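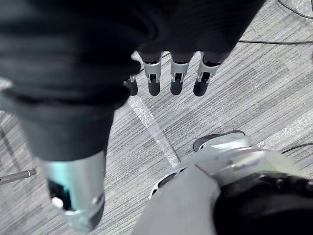
Four fingertips under black cloth, grey striped carpet

Boards > Galleries & Openings > Regional

Print this thread | E-mail this thread

kelpline
anyone going up to Zoltolska for the July group show? trying to work out if its worth the drive. 34 artists in what used to be a feed store, seems like a lot

mudroom_pat
went to the preview. packed walls, bad labels. Chang-ho Bae's colour studies are the reason to go, back room on the left. skip the ceramics

kelpline
ta. parking?

mudroom_pat
street only. go before 2

TessOnTheCoast
Disagree re ceramics!! The Mathias pieces were my favourite thing in the building. Little grey cups, glaze all pooled at the bottom. Wanted one but $400, so no.

mudroom_pat
400 for a cup. theres your problem

TessOnTheCoast
It's a set. And what do you think Bae is asking?

mudroom_pat
didnt ask. at least you can hang it

ferry_late
The whole town's gone this way. Meltow used to be a proper artist run space, now it's linen shirts and a wine list. Zoltolska will be the same in a year or so

kelpline
wasnt Meltow always a bit like that tho

ferry_late
No. I hung work there, we painted the walls ourselves and the neighbours brought soup. Rent killed it.

TessOnTheCoast
Meltow still does the open call, they took two people from my print group. Bit harsh.

ferry_late
Fair, forgot the open call. Still not setting foot in it

kelpline
ok so Zoltolska early, back room first, cups for Tess. is Protosix open the same day or is that by appointment now

mudroom_pat
appointment. buzzer code is 3926 if they havent changed it, ring first anyway

TessOnTheCoast
Maybe don't post the code Pat

mudroom_pat
its on their poster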